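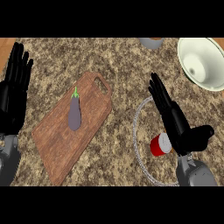

Encimera de granito moteado en tonos tostados, beige y crema, con vetas de color marrón oscuro en forma de motas.

Preguntas frecuentes sobre encimeras de granito

Esta página reúne las dudas que más recibimos en Brudodico antes y después de un encargo. Si la suya no aparece, puede escribirnos desde el formulario de contacto o pasar por el taller.

ANTES DE ENCARGAR

¿Puedo elegir la tabla concreta de la que saldrá mi encimera?
Sí. El granito es piedra natural y dos tablas de la misma cantera pueden tener un fondo más claro o un grano más grueso. La muestra que le damos sirve para orientarse en el color, pero conviene ver la tabla entera. Pida cita y Rattana Ruangrit le enseñará las que haya disponibles en almacén. La tabla elegida queda reservada a su nombre cuando se abona la señal.

¿Qué colores tienen?
Trabajamos grises, negros y gama cálida (beige, crema y marrón). Las dos referencias cálidas más pedidas son Duangkaew, de grano medio, y Astum, de grano fino y algo más oscura. Las existencias cambian, así que pregunte antes de decidirse por una.

¿Qué acabado me conviene?
El pulido brilla y se limpia con facilidad. El apomazado es mate, disimula mejor los reflejos y marca más las huellas de grasa en los tonos oscuros. El flameado es rugoso y lo reservamos para exteriores.

¿Cuánto cuesta?
El precio depende de la piedra, los metros, el canto y los huecos. Como referencia, el metro lineal de Duangkaew pulido, con fondo estándar y canto recto, sale a 354 euros sin IVA. Una cocina en L con esa misma piedra, hueco de placa y fregadero bajo encimera que presupuestamos en abril quedó en 1.431 euros, IVA y montaje incluidos, para un tramo principal corto y un retorno pequeño. El presupuesto es gratuito si nos envía un plano con medidas.

MEDICIÓN Y MONTAJE

¿Cuándo vienen a medir?
Cuando los muebles bajos estén fijados y nivelados. Si después de la medición se mueve un mueble, hay que avisar y repetir la visita. También necesitamos los modelos de placa, fregadero y grifo; no cortamos huecos con medidas aproximadas.

¿Cuánto tardan en servirla?
Tres semanas desde la medición definitiva. En agosto el taller cierra y ese mes no cuenta para el plazo.

¿Retiran la encimera antigua?
Sí, si se indica en el presupuesto. El desmontaje se factura aparte. La desconexión de agua y gas corre por cuenta del cliente y tiene que estar hecha antes de que llegue el equipo.

¿Se verá la junta?
En tramos largos y en esquinas suele haber al menos una junta. La rellenamos con resina teñida. En un granito moteado se nota poco, en uno negro liso se nota más. Wichai Wongsuwan, jefe de montaje, marca su posición en el plano y usted la firma antes del corte.

¿Puedo usar la cocina el mismo día?
La placa, sí. El fregadero, al día siguiente, cuando el sellado haya curado. No se apoye ni se suba sobre los frentes estrechos de los huecos.

USO DIARIO

¿Cómo se limpia?
Con agua templada, jabón neutro y un paño suave. Seque al terminar si el agua de su zona tiene mucha cal. No use lejía pura, amoniaco, desincrustantes ni estropajo metálico.

¿Puedo apoyar una olla recién sacada del fuego?
El granito aguanta bien el calor, pero un cambio brusco de temperatura puede abrir una fisura, sobre todo cerca de un hueco. Use salvamanteles.

¿Y cortar directamente encima?
La piedra apenas se raya con un cuchillo de cocina. El cuchillo, en cambio, pierde el filo enseguida. Use tabla.

¿El limón y el vinagre la estropean?
Mucho menos que al mármol. Aun así, el sellador se degrada con los ácidos - recoja el derrame y aclare con agua.

Se ha quedado una mancha de aceite. ¿Qué hago?
Prepare una pasta de bicarbonato y agua, cubra la mancha, tape con film y deje actuar toda la noche. Retire y aclare. Si la mancha lleva tiempo, puede hacer falta repetirlo hasta 3 veces.

¿Cada cuánto hay que sellarla?
Depende de la piedra y del uso. Haga la prueba de la gota: deje un poco de agua sobre la superficie y vuelva al cabo de un rato. Si la piedra se ha oscurecido, toca sellar. Nosotros aplicamos Callton, que también vendemos en el taller con instrucciones. Se extiende con un paño sobre la superficie limpia y seca, y se retira el sobrante antes de que se seque.

GARANTÍA

¿Qué cubre?
Defectos de corte, pegado y montaje durante 3 años. No cubre golpes, manchas, productos inadecuados ni las variaciones naturales de color y grano.

Se ha desportillado el canto. ¿Tiene arreglo?
Casi siempre. Guarde el fragmento si lo encuentra y mándenos una foto del daño con una moneda al lado. Las reparaciones pequeñas se hacen a domicilio, por las mañanas, a partir de las 9:00.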